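Repainting a worn metal toy and utility bin: is sanding to bare metal required?
September 19, 2010
By Soon-im Pyo

Our children's center maintains a large gray metal bin, purchased secondhand from Tunstall in June, in which donated articles are sorted before cleaning. The paint on the interior has deteriorated. The supplier's sheet lists the finish only as "Detow 807," and I have been unable to determine whether this is an enamel or a powder coating. I would be grateful for guidance on two points. First, must the interior be taken down to bare metal before repainting? Second, may toys be placed in the bin in the meantime, or should a liner be used?

Answer 1

Complete removal is seldom necessary. Paint that is firmly attached may remain, provided that it is dulled with medium sandpaper and wiped clean. Loose paint must be scraped back to a sound edge, and any exposed metal should receive a metal primer on the same day. Two thin coats are preferable to one heavy coat. Please allow the full drying time printed on the can – the surface may feel dry well before it can withstand scraping.

Before any sanding, the old paint should be tested for lead. A secondhand article of unknown age cannot be assumed safe, and I would keep toys out of it until a result is available.

Answer 2

Just buy a plastic one. Dodley sells them and they do not need painting. We paid 247 for 4 and have had no complaints.

Answer 3

I concur with the first answer regarding lead. A finish number on a supplier's sheet does not establish what is underneath, particularly where a bin has been repainted by an earlier owner. We had a Tatska bin, model 913, which carried two different paints. 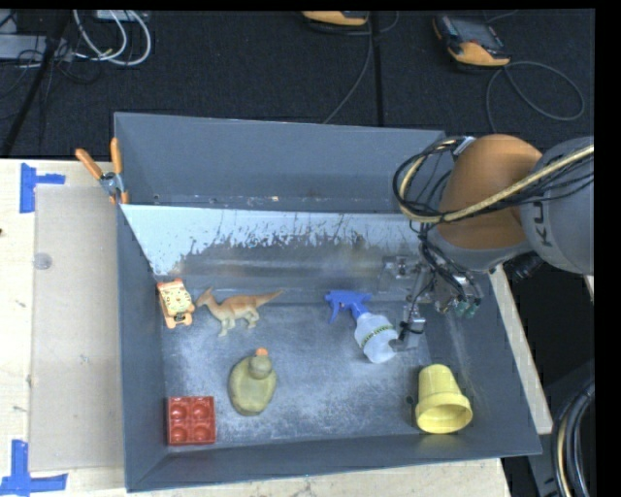
Paint loss should be judged by area, as the floor and the walls of a bin do not receive the same treatment. On the sloped panel, the pale finish ends in a ragged line with scratches and darker metal showing through, and an edge of that kind should be feathered with sandpaper until it can no longer be felt with a fingernail. The floor is scuffed and covered in whitish scratches, so I would prepare it in full and would not attempt spot repairs. The ledge above the panel has small fastener marks that will require a narrow brush.

As to a liner, a cut rubber mat is satisfactory once the lead question has been settled. It should be lifted regularly and the metal beneath it dried. I would also sort spray bottles separately from toys, whatever the condition of the paint.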